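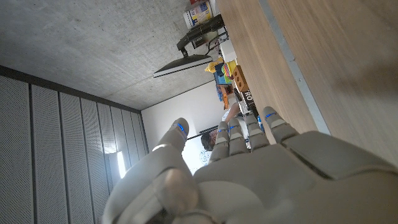 Mackenzie Caron
Test engineer, arms and hands

We have had the five-finger hands on the robot for a while now and I keep getting asked whether they beat the two-jaw grippers we ran before. The short answer is that it depends on the job. The longer answer is below, mostly so I can send people a link.

The old setup was a pair of Vudumo parallel grippers. Two jaws, one motor each, rubber pads you could swap in a minute. The new hands came through Gagnon, and the arms and the Tamby controller stayed the same, so the comparison is fair as far as that goes. What changed is the wrist wiring and a lot of my tuning.

I like a light on each finger more than I thought I would. With the Vudumo jaws I was always looking over at a terminal window to check state. Now I can look at the hand.

Cloth was the first thing I wanted to try. Parallel jaws are fine at pinching a corner if you come down at the right spot, and poor at nearly everything after that. They bunch the fabric and you end up regrasping. With fingers you can slide along an edge, or hold one side flat while the other hand does the work. That takes more setup. I put tape down on the table so the start position is the same each run, and I still spend more time squaring the cloth than I'd like.
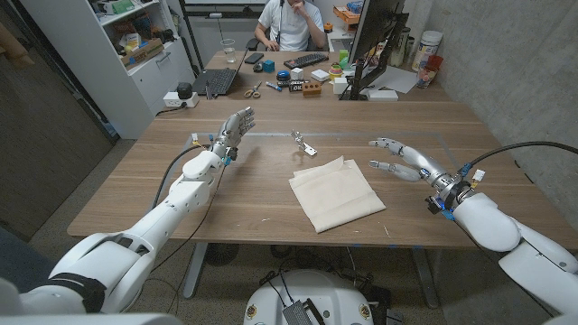
Cloth setup on the long table, with the taped area marked out.

We did 326 cloth runs over two weeks, split between the two setups. I'm not going to post a success rate yet. Fung-ping Tsang and I scored them separately and we don't agree on what counts as a fold, so the sheet needs another pass. My impression is that the fingers are better on the second fold and no better on the first. Fung-ping thinks I'm being generous.

Cables are a nuisance. The Vudumo grippers had a single plug. Now there is a loop at each wrist that needs enough slack for the full turn, and too much slack catches on things. I went through three lengths before settling on one.

Then there are big flat pieces. I expected the hands to lose here, because a jaw clamp on a panel edge is hard to beat for plain holding. It still is, if the edge is thin enough to fit. Ours mostly isn't. Supporting a panel from underneath with a hand on each side works for us, though you have to turn the finger stiffness up or they give under load. Mervin Vachon stays close with gloves on for these.
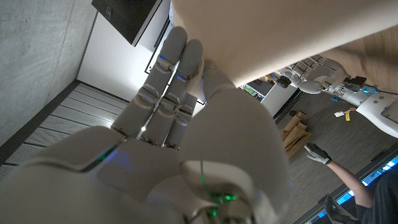 Both hands at the panel, with gloves standing by.

The thumb is the part I'd change. It takes more of the load than I planned for, and the default current limit on it is too low for panels. I raised it in small steps on Saturday and wrote each value down.

Speed goes to the old grippers. Open, close, done. The hands need a moment to shape up before contact, and on simple pick and place you feel it every cycle. If all you move is boxes, keep your jaws.

Next up is the wrist camera. The fingers block a good part of its view once they are up, and I want to try a mount a little further out. Raymonde Landry has a bracket drawn already.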